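Chapter 3
Comparing Grippers Without Fooling Yourself

Sales sheets for grippers like round numbers. Trekwood's lists 100 percent success on "soft retail goods" and gives no hint of which goods, how they were laid out, or who decided what success meant. Treat a figure like that as an advertisement until you have run the test yourself.

Our comparison in this chapter uses pocket tissues. They are cheap and light, and the wrapper gives under the fingers, so a grip that looks firm at the start may slide a moment later. They also come in several colors and prints, and a result for one wrapper should not be passed off as a result for all of them.
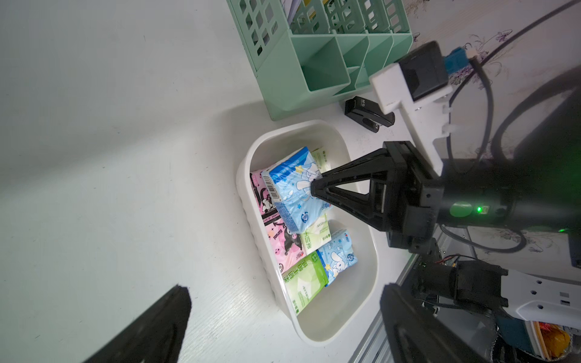
Figure 3.1 A rabbit-print pack held between the fingers, seen from a wrist camera.

Would you score Figure 3.1 as a success? Many published tests would. The pack is only slightly above its neighbors, and a still picture says nothing about whether it stayed in the grip. Foreck counts a lift; Phromma counts a pack released at its target. Their success rates cannot be compared, though buyers' guides set them side by side all the time.

Layout matters just as much. A pack lying alone leaves room for both fingers. One wedged against another pack or a tray wall may not, and a test that quietly skips those cases will flatter any gripper. Write down the starting layout before each trial. Record both arms separately, even if they carry the same model of gripper.

Figure 3.2 Green, pink and blue packs on the open table, with more in the tray under the right gripper.
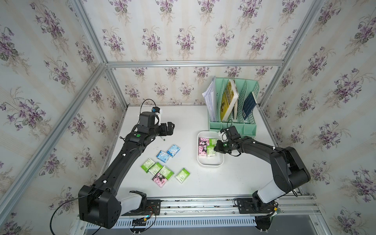

3.1 What Counts as a Trial

The Triltia log used in this chapter holds 2,978 attempts. Only 1,096 of them have a written starting layout, and we use no others.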